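Unit 4: Small Items at the Table
Damden Home Skills course, handout 2

Thin sticks and skewers are stored upright in a container because they roll when laid flat. Keep the container on the dining table for this unit, away from the cooktop. A cloth on the table helps - sticks that fall on it don't travel far.

Take sticks out one at a time, and lift straight up until the lower end clears the rim. If the others lean across the one you want, choose a different one.
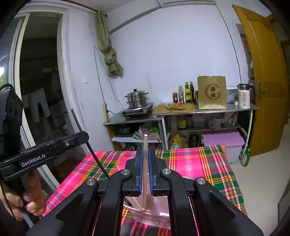 Fig. 2. One wooden stick held upright, with a few more in the container.

Vegetables stay on the cutting board at the counter until the sticks are done. Green onions should lie flat in one bunch. Bottles and jars go in a row behind the board, labels facing out where possible.

Before next time: read the Yeon notes on counter layout, page 32, and sketch your own counter. Mark the cooktop, the board and the nearest outlet.

142 shares
4 comments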